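4.2 Folding in Front of Visitors

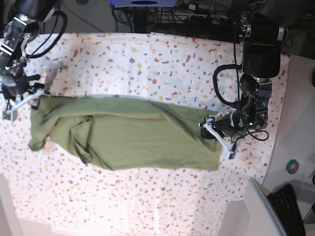
Figure 3. The two-arm station with a green garment on the patterned tablecloth. The gripper at right is pinching one end of the fabric.

Most of what we report in this paper was measured on quiet weekday mornings, with the door shut. The open day was a different matter. On a Saturday in March the Larkura lab let the public in, and the folding station was given the spot nearest the coffee, a decision made by people who do not work on folding.

We ran the same policy as in Section 3, trained on 2,470 episodes, with no changes for the occasion. Chie Hamada operated the station and Misaki Tanabe kept the log, which she had planned to do in neat columns and ended up doing on the backs of visitor maps. Over 600 people came through the building between ten and four. They did not all stop to watch a shirt being folded, but those who did had opinions.

The most common opinion was that the robot was slow. We agree, and Table 2 says so. The second most common was that the visitor's own method was better, usually followed by a demonstration in the air. One man described a fold he had learned in the navy and stayed until we wrote it down. It does not suit parallel-jaw fingers, though we did try it on Monday.

The tablecloth (Figure 3) drew more comment than the arms. We chose it in the pilot phase as a busy background for the segmentation step, and its small colored flecks do that job well enough. Children took them for crumbs. At one point Hamada was asked whether the robot could clean up after itself, and she replied that this was future work.

Two findings from the day seem worth keeping. First, people lean. The overhead lights had been fixed for all earlier trials, and the shadow of a curious crowd was not something our training data contained. Grasp attempts near the visitors' side of the table missed more often when the crowd was thick, and the policy tended to retry the same spot with what one teenager called "real commitment." Second, visitors were patient with failure as long as something was moving. A missed corner got a groan and sometimes applause. A pause of 5 seconds while the planner thought got them looking for the coffee.

We stopped the station 5 times, four of them at the request of the safety monitor and once so that Tanabe could eat a sandwich. None of the stops involved contact with a visitor. These trials are left out of the success rates in Table 2 – the conditions were too uneven to compare – but the lighting failures led directly to the shadow augmentation described in Section 4.3.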